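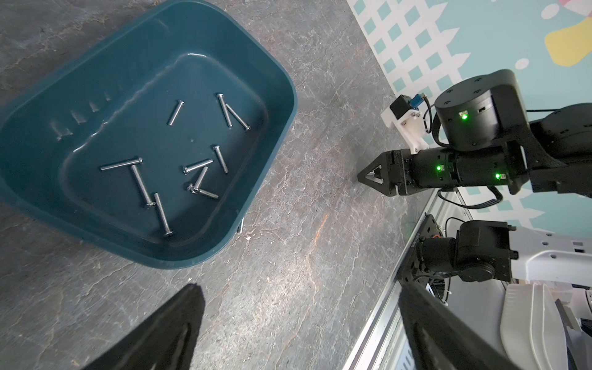 The teal tub, in use. Marbled surface model's own.

FROM THE FIXINGS DRAWER

Several of you wrote in after the May item on jam jars to say that jam jars are all very well until you need something from the bottom of one. Fair. Chia-jung Chu put it most strongly, having tipped a full jar over her kitchen in Drellcombe at 9 in the evening to find a single hook.

So let us talk about tubs. A shallow one with rounded corners does the job better than anything sold for it. You can see what you own, and you can get a fingertip under it. Divided organisers are for people who sort things once and then never hang another shelf.

The tub has one weakness, and it is the bit around it.

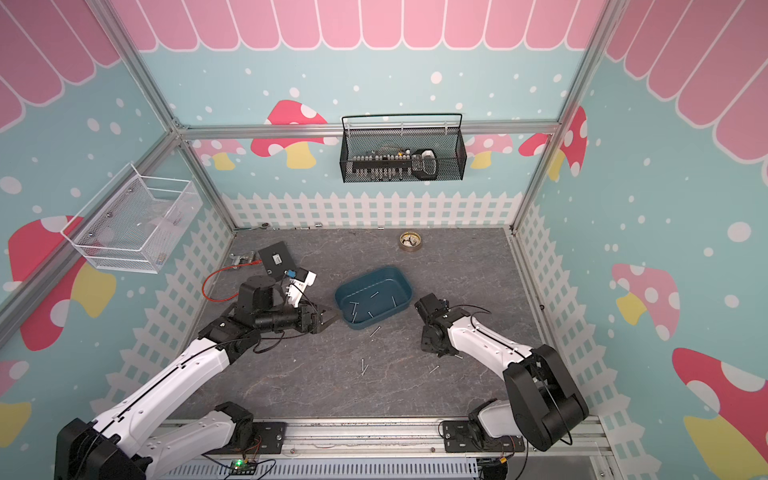
Four in the tray, three on the floor, mushrooms looking on.

Small metal things do not care for being contained. Wen-hsiung Shih bought a box of 500 for the Brimumham shed and reckons he has personally trodden on most of them. His advice is to clear the floor before you start and again before you take your shoes off.

A plain, smooth surface would help. Grey with pale veins is handsome, but silver on grey is a game of hide and seek, and anything short will tuck itself up against the side of the container, where you'll look last. 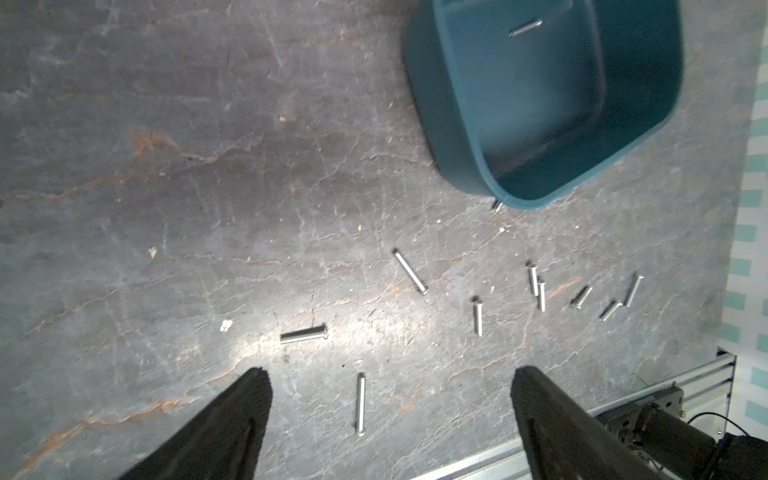

Yu-ting Shih swears by picking up the far ones first and working in towards the tub. Chin-lung Chien sweeps the lot into a dustpan, crumbs included, and sorts it out "later". He has 12 dustpans' worth of later in his garage.

Magnets next time, if Cheng-en Ko gives mine back.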